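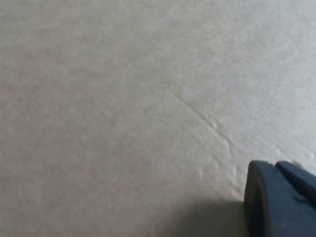 Kanness Bench Mat and Finger Care Set
For Anitz two-finger grippers

If you run an Anitz arm on a bench, you'll know how much of the day its fingers spend skimming along just over the mat. A mat that lies nicely on Monday can work itself into little ridges after a long run of low picks, and a fingertip that catches on a ridge will only push it up further. We put this set together for anyone who would like to look after both jobs in one go, without sending the arm away or losing a morning to it.

What you get
2 replacement mats, matt grey, cut to fit the Mandalik bench plate
4 soft fingertip covers
5 lint-free cloths
A hand roller and a printed care card

Fitting the mat
Park the arm and switch it off at the wall, please, even for a quick change. Peel the old mat back slowly from one corner and wipe the plate down. Lay the new one from the middle outwards, using the roller with light, even strokes, and do run your palm over it afterwards, as small creases are far easier to feel than to see. Leave it overnight if you can (Friday afternoon is a favourite time in our own workshop), then teach the table height again before the first pick.

Looking after the fingers
Wipe the tips with a barely damp cloth, going gently along the seam where grit likes to gather. Swap the covers once they start to look shiny or feel hard at the edges.

Price £67 including delivery. Mats for the larger Krajčí bench are cut to order, so do drop us a line with your plate size and we'll happily quote.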